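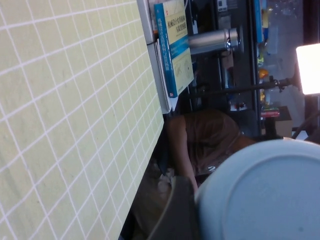 Grid mat on the left, light panel on, somebody working past the edge of the mat.

Table rules at Teritstead: the questions I get most

Can I sit near the mat while the arm is live?

Near it, yes. Over it, no! Keep your head, hair and hands on your side of the edge. If you have to reach in, hit pause first and wait for the Imeo controller to show 0 speed (it takes 2 seconds, you can spare them).

How fast is it allowed to go?

Our cap is 40 percent with people in the room. I know Grube runs theirs faster, but they have a fence and we don't.

Does the grid matter?

I love the grid. Line your parts up with it, write down the square, and the next person can set up the same thing without calling me at dinner. 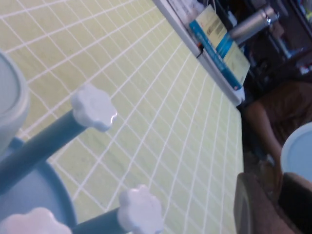 Blue piece with the white flower-shaped knobs, set up at the mat.

What can stay out during a run?

Whatever is on your setup sheet. Books and bottles go past the mat's edge, please, and cables too.

When do I recheck the stop button?

Every 600 cycles, or after any move. Press it 3 times and sign the sheet.

Filed under: Robot Safety, Shop Rules, FAQ

Related
Moving a cell: the Murovby checklist
Setup sheets, September update
Picking a speed cap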